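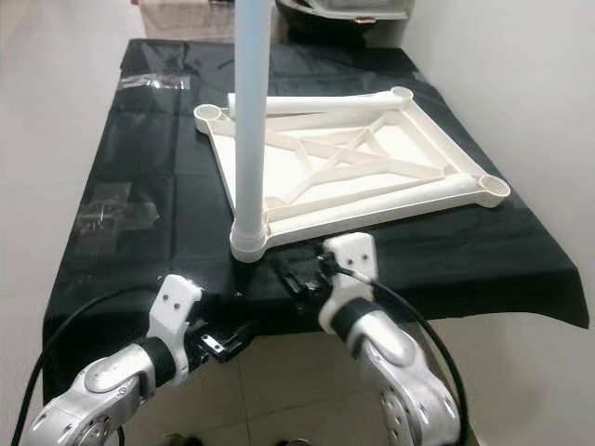

Wobbly legs on a push-together stool – glue them or leave them?

Print this page | E-mail this to a friend

Posted by Kedir Ambaye, November 27, 2022

Hello all! I've finally got hold of one of those white stools that come in bits, the kind with a square base, an X across the middle and a round socket at each corner for the legs. I love it already. It weighs next to nothing, it will live in the shower room at my mum's, and when she goes to my sister's in January we can pull it apart and put it in the boot.

My trouble is the legs. Three of them push in with a good firm squeak and stay put, but the fourth goes in and still leans a bit, and if I lift the stool by the seat it drops out on the floor. I've tried swapping the legs round and it's always the same corner, so I suppose it's the socket and not the leg. The leaflet is one drawing and no words. Should I glue it? I'd rather keep it so it comes apart, if there's a safe way to do that.

Print | E-mail

Bereket Beyene

Ooh, I've put together loads of these and they're brilliant little things once they're right! Don't glue yet.

First, look down inside the bad socket with a torch. Moulded sockets often have a thin lip of plastic left over near the bottom, and the leg sits on that and never gets home. Mine had one you could hardly see. I took it off with a bit of 200 grit wrapped round my finger, two minutes' work, and wiped the dust out afterwards with a damp cloth.

Then build it upside down. Lay the base flat on something soft (an old sheet or blanket on the table is perfect, it stops the plastic getting scratched), stand each leg in its socket and twist as you push. Do all four loosely before you push any of them hard. If you ram the first one right down, the base can twist a touch and the last corner is the one that suffers – I did exactly that with my first one and blamed the factory.

If it still drops out after that, send it back. A shower stool has to hold a person, and I wouldn't trust tape or glue under my own mum, never mind yours. Check the weight limit too while you're at it. Do let us know how you get on, I'm really keen to hear!

Print | E-mail

Gudeta

had the same, bit of plumbers tape round the end of the leg and it never moved again. mine only holds a plant though

Print | E-mail

Kedir Ambaye

Bereket, you star! There was a lip, right down at the bottom where I'd never have looked. Sanded it, started again upside down on a blanket, and the leg went in with the same squeak as the others. I've sat on it all through the news and it's solid. No tape needed, Gudeta, but thank you, I may borrow that for the plant stand!

Print | E-mail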